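About Cellstead

Hello, and welcome! Cellstead is a small workshop in Brirnirbridge where we try out grippers, arms, cameras and controllers for people who have to pick one and would like some company while they do it. We opened in April with four of us sharing one long bench, and we still eat lunch at it (the crumbs are a sore subject).

Most of our customers come in with two or three catalogs and a headache. We put the hardware side by side, run the same 200 picks on each gripper, and write down everything, including the drops. Our longest comparison so far was the Jansen two-finger against the Nonditz suction cup, which ran to 2814 picks and a report of 67 pages. You're welcome to read it over coffee, and we'll happily talk your ear off about fingertip pads while you do!

Before anything gets bolted down, we like to work in simulation. Camera height and arm reach are much easier to change there, and we can swap one controller for another in an afternoon, with furnished rooms to plan around as well as factory cells.
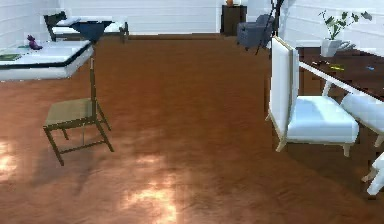

After that we go back to the bench and do it all again with real hardware, which takes longer and is, we admit, the part we love best. If you have a part that's giving you trouble, put a few in a box and bring them by. The kettle is usually on.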